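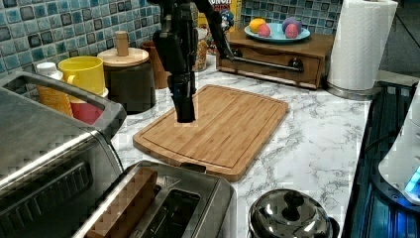 Figure 3. Start pose of the board task in the Galli kitchen.

4.2 Effect of the start pose on pick and place in a real kitchen

The second question of our study is how much the policy depends on the pose from which each episode starts. In the earlier experiments all episodes began from one home pose, high above the counter, and we suspected that the network had learned this pose together with the task. For the board task we therefore let the operator choose the start. In Fig. 3 the gripper waits just above one corner of the cutting board, with the tip pointing straight down, and the plate with the toy fruits stands on the drawer unit at the other side of the workspace. The arm must travel to the plate, take the fruit which is named in the instruction, and come back to put it on the board. The juice groove near the edges of the board served us as a border: a fruit which rests inside the groove is counted as placed, and a fruit which touches the groove or lies outside of it is counted as failed.

We collected 882 demonstrations by teleoperation. Of these, 546 start from a low pose near the board and the others start from the home pose. All demonstrations were recorded in the same kitchen and by the same two operators, who had both practised before the recording. The objects which do not belong to the task were left on the counter during training and were not moved on purpose between episodes. We did not clean the data by hand, except that episodes in which the operator pressed the emergency stop were removed before the numbers above were obtained.

Three policies were trained. The first one, Pokora-H, has seen only the home pose. The second one, Pokora-L, has seen only the low poses. The third one, Pokora-M, was trained on the mixture. The architecture and the number of training steps are the same for all of them, and the camera images were resized in the same manner. We want to mention that Pokora-M has more data than the other two, so a part of its advantage may come from the quantity alone. To check this, we trained it again on a random subset with the same size as the set of Pokora-L. The order of the three policies did not change.

Each policy was evaluated in 200 trials, half of them from the home pose and half from a low pose. Pokora-H showed a typical error when it was started low: it first moved upwards, almost to the home pose, and only then went to the plate. This costs time but it does not always lead to a failure. Pokora-L behaved worse in the opposite case. From the home pose it often came down over the board and closed the gripper there, although no fruit was below it. Pokora-M made both errors rarely, and its remaining failures happened mostly at the grasp, when two fruits were touching each other on the plate.

The scoring was done by Oratile Ndlovu from the recorded videos, without knowing which policy was running. Trials in which the fruit rolled after the release were scored at its final position. We discuss the grasp failures in Section 4.3.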